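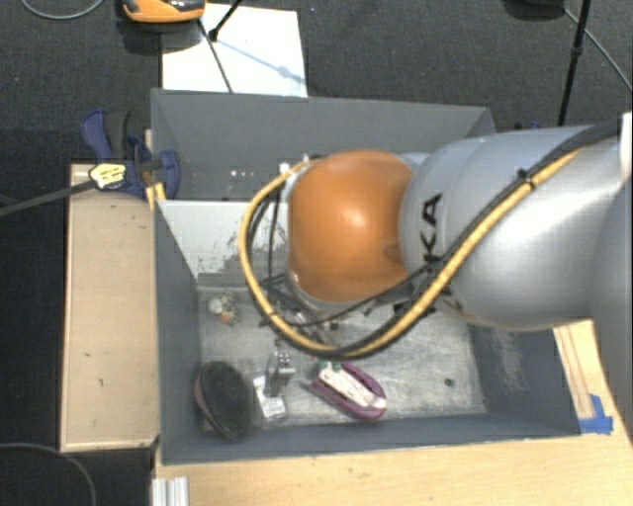

1/ Sorting the odds and ends: where we've got to

December update from the back bench at Nunness. The grey bin is still the one everything loose goes into before it gets a proper home, so it is still the one I spend most of my time on.

2/ The bin first. It has tall sloping sides, which is good for not losing things and bad for getting them out again. The divider is scuffed along the bottom and the floor is worn and streaky. I had a go at the streaks with washing-up liquid and then with cream cleaner. Neither made much difference. It holds things, so it stays.

3/ The dark oval thing in the front left corner looks like a brush to me, so it is going with the brushes until somebody claims it. If you left one at Nunness, it has a black textured face and a bit of reddish brown at the edge.

4/ Someone asked what the rule is for the loose bin. If it has a shelf, put it on the shelf. If you don't know whether it has a shelf, put it in the bin and I'll look. Please don't put liquids in there, even with the lid taped.

5/ The stock sheet had 3,027 lines on it at the start of the month. Some 300 of those were the same item entered twice under different names – "scrubber" and "scrubbing brush", that sort of thing. I've merged the ones I was sure of and marked the others in yellow.

6/ I'd like to get the sheet under 2,000 lines before the Lellach store is folded in. Their list uses its own shelf codes and I haven't decided whether to keep them. Leaning towards no.

7/ Labels: the Kongkaew ones peel off anything that has been wiped down, so I've gone back to a paint pen on the outside of the tubs. Ugly but you can read it from the door.

8/ Reply to a couple of messages – no, I'm not lining the bin with foam. We tried that at Fatville and it held crumbs and grit, and small things slid underneath it. A bare floor is easier to wipe.

9/ Yes, the light wooden table is staying too. It's the right height for the bin and I don't have to bend to see into the corners.

10/ Still to do: the box of lids, the drawer of cable ties, and 2 crates from Fatville I haven't opened. The lids are the worst of it. Half of them have no tub that I can find, and I'm giving them until the end of the month before they go in the recycling.

11/ If you're dropping things off, leave them on the shelf by the door with a note saying what they are. A scrap of paper is fine.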